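Suture Practice Pads: Your Questions

Last updated Thursday, February 10, 2022

Welcome to the Plollstead Skills Room question page! We love suturing practice around here, and we love questions about it even more. The ones below come up again and again at our open bench evenings, so we've gathered them in one spot. Most are about the pads, the thread and the needle, with a few about keeping the bench in good order.

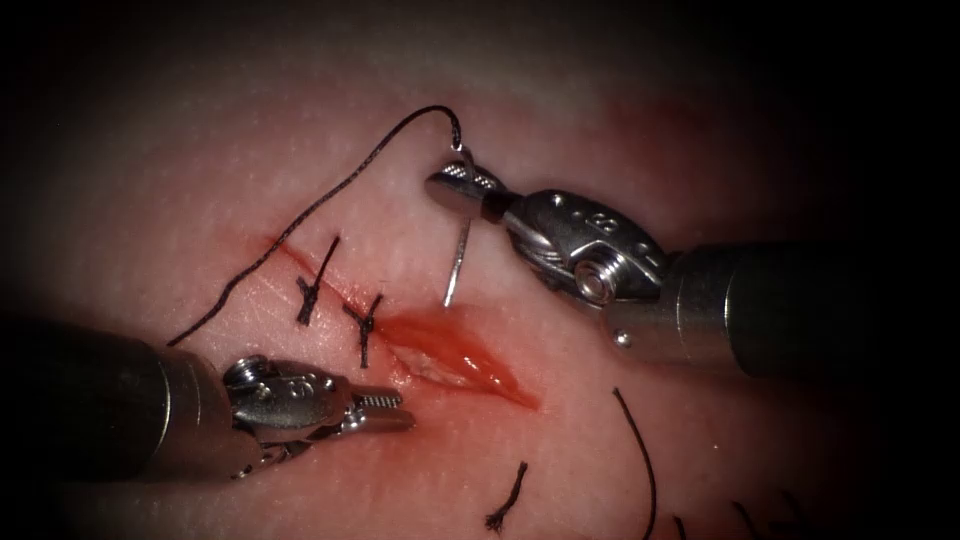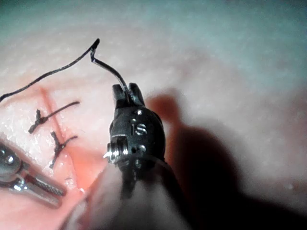 Pink synthetic pad, black thread.

What is a tissue pad, exactly?

It's a soft synthetic slab that stands in for skin and the layers under it. You cut it, you stitch it, you pull the stitches out and you go again. The ones we stock come from Cusance, and each has a skin layer on top of a softer layer, with mesh between them so that the thread has something to hold. They're such a treat to work on compared with the bananas and pigs' feet many of us started with (no hard feelings toward bananas).

Do I need any experience?

None at all! Plenty of people show up having never held a needle driver. We start everyone on one simple interrupted stitch, which means one bite in, one bite out, tie, cut. Once you can do a row of those that you're happy to look at, there's a whole world of running stitches and mattress stitches waiting for you.

Why is the needle curved?

Because your wrist turns in a circle, and a curved needle wants to travel that way too. Go in with the point square to the surface, then roll your wrist and let the curve do the work. If you push straight ahead, the needle drags through the pad and leaves a bigger hole than it should. This is my favorite thing to teach. You can feel the moment it clicks – the needle just glides around and pops up on the other side.

Where should I grip the needle?

A little past the middle, on the side nearer the thread, is a fine place to start. Very near the thread end you'll find it wobbles. Very near the point you won't have enough needle left to get across the cut. And please keep the jaws off the tip, which dulls faster than you'd think.

What thread do you recommend for beginners?

Black braided, every time. It shows up beautifully on a pink pad, it bends where you ask it to, and the knots stay put. Single-strand thread is springier and slides through more smoothly, but it has a mind of its own when you tie it. Try it once braided feels easy. Our starter packs from Gramus have 6 lengths of braided in them, with the needles already attached.

How long a tail should I leave?

Long enough to grab without hunting for it. New stitchers nearly always leave too much, then get the tail tangled in the next loop, and I still do it myself when I'm chatting. Pull the thread through until you have a short tail on the far side of the cut, tie, and trim both ends to the same length.

My knots keep slipping. What am I doing wrong?

Most likely you're throwing every loop in the same direction. Switch directions with each throw and the knot will lie flat and square. The other usual suspect is pulling up on the ends. Pull them out to the sides, level with the pad, and set the knot to one side of the cut so it isn't sitting right on the line.

How tight is tight enough?

The edges should meet and no more. If the pad puckers up around the stitch, you've gone too far. Real skin swells after a repair, so a stitch that strangles the edges on a pad would be worse on a person. We say "kiss, don't squeeze," and yes, it's on a poster.

Can I use fake blood?

You sure can, and it's fun! Ask for the Ursu mix at the desk. It rinses off the pads with cool water and a drop of dish soap if you get to it the same evening. Leave it overnight and you'll have a pink stain turning brown, so please don't. Use a little at a time, and keep your practice notes well out of the way. My January notes did not survive.

How many times can one pad be used?

A good pad lasts some 48 stitches along a single cut before the edges get ragged. After that, make a new cut a finger's width away and carry on. You can usually fit 7 cuts on one of the larger pads if you plan ahead. Diagonal cuts are great practice too, since real wounds rarely line up neatly with your hands.

How do I clean a pad at home?

Snip and remove all your stitches first, checking the deeper layer for bits of thread. Wash with cool soapy water, pat it dry, and dust the surface lightly with baby powder if it feels tacky. Store it flat in a plastic bag. Don't stack two bare pads on top of each other – they'll stick, and peeling them apart can tear the top layer.

What do I do with used needles?

Into the sharps tub, always, even if the needle only ever touched a pad. At home, use a proper sharps container and check your local rules for dropping it off. Count your needles at the start and again before you get up.

Can I bring my own tools?

Please do! We love seeing what people use. Give the jaws a wipe before you start, and check that they close all the way on a piece of thread. If you can slide the thread out with a gentle tug, they're too worn for tying.

When are the open bench evenings, and do I need to book?

We start at 6 and there are always seats held for walk-ins. Booking is handy if you'd like a pad and a starter pack set out for you. Otherwise just come in, pick a spot with good light, and ask whoever is at the desk for thread.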